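Mirnelcombe Reuse and Repair Program
Progress report to the Petridis Fund, second reporting period
Prepared by Naima Helmy, program lead

1. Status

The program is on schedule for intake and cataloging and four weeks behind on the lending desk. Spending is within the approved budget lines. No change to the end date is requested.

2. Intake and cataloging

Household donations are accepted at the Skollik Street depot on Friday afternoons and Saturday mornings. At the close of the period the catalog held 1,437 entries, against a target of 1,200. Each entry records item type, main material, condition grade and storage bay. Hand tools and glassware make up the largest share. Furniture remains excluded under the terms of the grant.

The condition scale was cut from five grades to three. Under the old scale, two people grading the same item disagreed too often in the middle grades for the figures to be useful. All existing entries have been converted. Grade C items are not offered for lending and go either to the repair bench or to the metals and glass contractor.

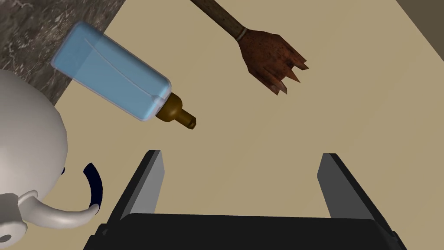 Catalog software was moved from the shared spreadsheet to Prurum in the second month. The transfer took six working days, one more than planned. Duplicate records were the main cause of the delay: 100 were found and merged by hand. Search by material now works as specified. Search by storage bay returns incomplete results where the bay code was entered in lower case, and a correction is with the supplier.

3. Repair bench

The bench operated on all scheduled dates except two, when the depot had no power. A total of 300 items were logged in during the period. Of these, 214 were returned to usable condition, 61 were sent for material recovery and 25 are waiting for parts. Rusted hand tools account for most of the completed work. Small electrical items take longer and are limited to one per household until the backlog clears.

Zakhar Antoniuk completed the electrical safety course in November and can now sign off tested items. Before this, testing was bought in at a day rate. The saving has been left in the training line pending your agreement to move it to consumables.

4. Lending desk

Opening was planned for the start of the period and took place in week five. The insurer required revised wording in the borrower agreement, and the counter could not be fitted until the floor repair was signed off. Loans to date are below forecast. The forecast for the full year has not been changed, but it will be reviewed once a full quarter of data is available.

5. Risks

Storage: bays 1 to 8 are full. A request for the adjoining unit has been made to the landlord and no reply has been received.

Staffing: the depot assistant contract ends in March. Renewal depends on the decision on the second grant installment.

6. Next period

Correct the bay code search. Reduce the parts backlog to ten items or fewer. Extend lending hours to one evening a week, 5:30 p.m. to 7:30 p.m. Submit the interim financial statement with the receipts schedule by the end of January.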